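Okay, a few of you asked how the move to the smaller place is going, so settle in with a cup of tea. This will be a long thread and I make no apologies for that!

We went from a four-bedroom house in Brorkum to a two-bedroom flat, 647 square feet if you count the balcony cupboard, which the agent certainly did. Roughly 20 years of stuff had to go somewhere. Most of it went to the op shop, bless them.

The first thing I learned is that you should start with the paint colours and not the furniture. I did it the wrong way around, of course, and had a couch sitting in the middle of the lounge room under a sheet for most of February.

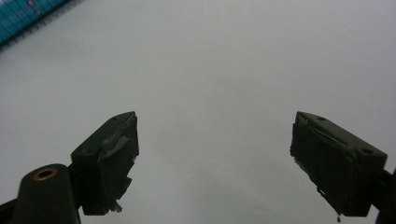
Choosing a white nearly finished me off. I brought home 17 little sample cards and taped them all along the hallway, and by the end of the week I couldn't have told you my own name. What I was after was a soft pale grey-white, the sort you get on that plain smooth surface in the photo, a touch brighter in one spot and a bit greyer down in the corners. I ended up with one called Nado, and in the mornings it looks lovely. At night under the old globes it goes a bit like porridge, so I'm changing the globes.

Second thing - measure your doorways. My grandmother's sideboard came up two flights of stairs and then would not go through the front door, no matter how nicely we asked. It lives with my sister now and I visit it.

Third thing, and this is the one I've been boring everybody at work with, is the kitchen. There is one bench. ONE. It's about as long as I am tall, and I'm not tall. Everything that lived out in the open at the old house had to earn its spot all over again, and the bread maker did not make the cut. (I do miss it on Sundays, a little.)

What saved me was baskets. I used to think of them as the kind of thing people buy when they've watched too many home shows, but now I've got them under the sink, on top of the fridge and in the bottom of the wardrobe. I like wire ones best because you can see through the sides and you don't lose a tin of chickpeas for half a year.

I found most of mine at Gbeho, the little homewares shop behind the station. The lady at the counter let me bring two back when they were a smidge too deep for the shelf, and she didn't even want the receipt.

One tip if you do go down the basket road: put the tall things in lying down. Cans, canisters, rolls of baking paper, all of it. They don't topple when you pull the basket out, and you can read the labels if you remember to turn them up.
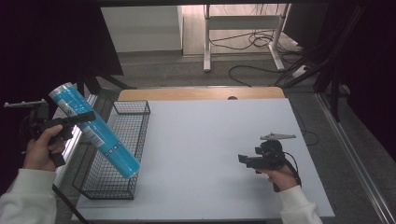
Blue canister, black wire basket.

I also keep a list of what's in the high cupboards on my phone, in an app called Teveleo that my niece put me on to. I was very doubtful, but I've already stopped myself buying a third jar of cumin.

Still to sort: the balcony cupboard, the box marked "cords", and whether a person really needs two ironing boards. If you've got a clever way of storing a vacuum in a flat with no linen press, please tell me, I am all ears and so is my partner, who keeps tripping over it on the way to the loo.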